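Jolus: garment flat-measurement table

4 min read

Jolus is a table of flat measurements taken from second-hand clothing before and after domestic washing. It was put together to compare the size printed on a label with the size of the garment itself, and to record how far the two drift apart once the garment has been laundered at home. The release contains 792 rows, one per garment, in a single comma-separated file with a header row.
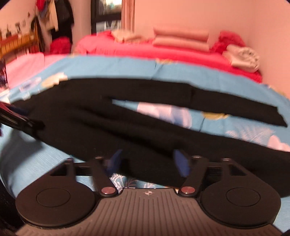
Hultden, June 14, 2018

Contents of the release

jolus.csv – the table
units.txt – units and rounding rules
labels.txt – label wording as printed, keyed by garment_id
CHANGES – corrections between versions

The file is encoded as UTF-8 with Unix line endings. Decimal values use a full stop. Empty fields mean that no reading was taken; a zero is a real zero and occurs only in the change columns.

Columns

garment_id – text, unique, never reused
category – trousers, skirt, shirt, jumper or dress
label_size – text, as printed
fibre_main – the fibre with the largest share on the label
colour_group – dark, mid or light
waist_before – centimetres, flat, single width
length_before – centimetres
waist_after – centimetres
length_after – centimetres
waist_change – after minus before
length_change – after minus before

There are 11 columns and the order is fixed. Scripts written against the February draft will need changing, as that draft stored both lengths in millimetres and had no colour_group.

Measuring method

Garments are laid face up on a flat surface and smoothed by hand from the centre outwards. No weights or pins are used. Fastenings are closed. Elastic waistbands are left relaxed and the reading is taken at rest; stretched readings were tried in the draft and dropped as too dependent on the person pulling.

Waist is read along the top edge, side to side. For trousers, length is the outer seam from the top of the waistband to the hem. For shirts, jumpers and dresses it runs from the highest point of the shoulder to the hem, and the waist columns hold the narrowest width between underarm and hem. This reuse of a column name is awkward – filter by category before comparing waist values.

Every reading is taken twice and the mean is stored, rounded to the nearest half centimetre. If the two readings differ by more than one centimetre the garment is smoothed out again and both are discarded.
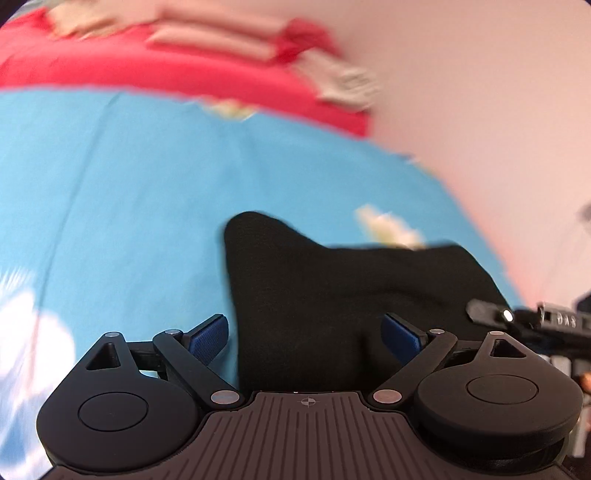
On the bed, Hultden.

Washing and drying

Each garment was washed once, following its own label where the label could be read. Garments with a missing or illegible label were given the Vidier default, a cool wash with a short spin, and have an empty label_size. Drying was on an indoor line. Nothing was tumble dried or ironed before the second measurement, and the second measurement was taken the day after drying.

Known problems

Jumpers are thinly represented and should not be summarised on their own. Dresses with a bias cut lengthen when hung, so a positive length_change in that category does not indicate an error.

Over 10 rows have a fibre_main value taken from a hand-written tag. They are flagged with a trailing asterisk, which must be stripped before grouping.

Label sizes come from several national systems and have not been converted. The Antoniuk conversion table was considered and left out, as it disagrees with itself for larger waist sizes. Users who need a common scale should supply their own and state which one they used.

Suitable uses

The table is meant for teaching basic error handling, for checking size charts and for small studies of shrinkage by fibre. It is not suitable for estimating body size. It holds no information about previous owners, price or brand, and requests to add brand will be declined.

Corrections

Send the garment_id, the column, the present value and the proposed value. Corrections to a before or after reading cause the matching change column to be recalculated at the next release. Identifiers of withdrawn garments remain listed in CHANGES.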